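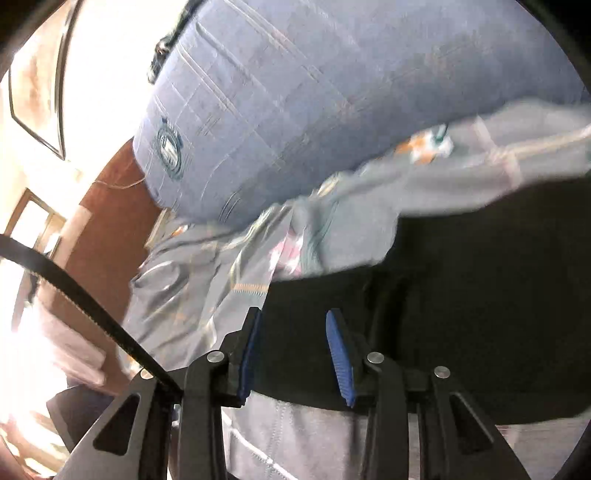

I've been making beds for a good many years now and I'd happily hand the job over, so I do keep an eye on whether a machine could manage it. Sorby, a firm over in Gullirport, reckon theirs will be folding laundry by September, and I'd love to believe them - I really would! But bedding is awkward stuff. A cup stays cup-shaped wherever you put it, whereas a rumpled patterned sheet has a new shape every time you touch it, and something black and crumpled on top of it could be a T-shirt or a pair of leggings until you pick it up and give it a shake (I get it wrong myself before breakfast).

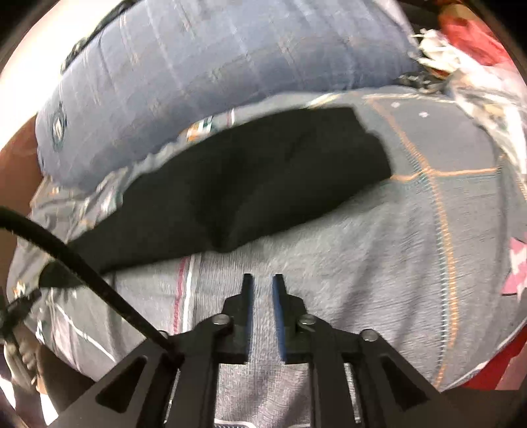
Could a robot tidy a bed today? Slowly, perhaps, and with somebody standing by to sort out the corners. I'd give it 18 minutes for one dark bit of cloth and still expect to refold it afterwards. I've put my name down for the Sorby newsletter all the same, and the duvet cover still needs doing.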